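About Farkora

Farkora makes non-alcoholic aperitifs, bitters and sparkling botanical drinks for restaurants, bottle shops and households across Australia. Our drinks are produced at Grultley, where the company has its stillroom, bottling line, warehouse and office under one roof. We employ 35 people, most of whom live in the district.

The company was formed to supply a small group of restaurants that wanted something more considered than juice or soft drink to pour alongside a set menu. Those first drinks were mixed to order and delivered in kegs. Bottles followed when diners began asking where they could buy the same drink to take home.

What we make

The Farkora range is built on bitter and sour flavours. Gentian, wormwood, citrus peel, native pepperberry and river mint are steeped or distilled separately and then blended. Most of our drinks are finished with verjuice or a light vinegar, and they are less sweet than many customers expect on first tasting. We regard that as proper for a drink meant to come before food.

Our still drinks are sold under the Farkora name. The sparkling range is sold as Zurnent and comes in cans and small bottles. Zurnent was developed for cafés and bars with limited fridge space and no one on hand to mix drinks during a busy service. It is poured over ice and needs no garnish, although a strip of grapefruit peel suits it well.

We do not make drinks containing cannabis extracts, and we do not add caffeine. Every product is labelled with its full list of ingredients, including the botanicals.

How we work

Each batch is tasted at 2 stages: once after blending and again after it has rested in tank. A batch that does not match the reference sample is held back and reblended or, where that is not possible, discarded. Tastings take place at 10 in the morning, before anyone on the panel has eaten lunch. Reference samples are kept cold and dark and are replaced at the start of every season.

Fruit is bought directly from growers wherever a reasonable supply exists. The Gunawardena orchard, our longest-standing supplier, grows the blood oranges and bitter oranges used in our aperitif. Its fruit arrives whole and is peeled by hand in our kitchen, and the juice is pressed for use in the sparkling range. Spent peel and herbs are composted and returned to the orchard.

Some of our botanicals are harvested once a year and in small amounts. When a crop is short we reduce the quantity we bottle and inform our trade customers as early as we can. We do not substitute flavourings for the missing ingredient.

Where our drinks are served

Farkora and Zurnent are poured at 53 restaurants, cafés and licensed venues, and are stocked by independent grocers and bottle shops. Trade customers receive a printed serving guide, a tasting for floor staff and, on request, help in matching drinks to a menu. We ask venues to give non-alcoholic drinks the same glassware and the same place on the list as wine and cocktails.

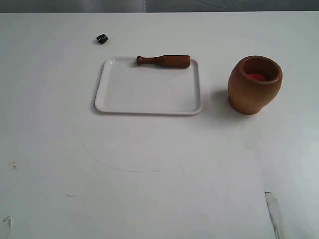
A café owner on the coast wrote to us that her regulars had taken to the bitter orange more quickly than she had, and asked that we never make it sweeter. We have no plans to do so. Letters of this kind are read at our monthly production meeting, and they have more than once settled a disagreement over a recipe.

Visiting and contact

The cellar door at Grultley is open on Saturday from 11 am until 4 pm. Tastings are free of charge and no booking is required for small parties. Larger groups are asked to write ahead so that a second table can be set. Children are welcome, and the whole of the ground floor is accessible by wheelchair.

Enquiries from growers are welcome throughout the year — we are particularly interested in finger lime, quince and lemon myrtle. Trade enquiries, requests for samples and applications for work should be sent through the contact page. We aim to reply within 2 working days.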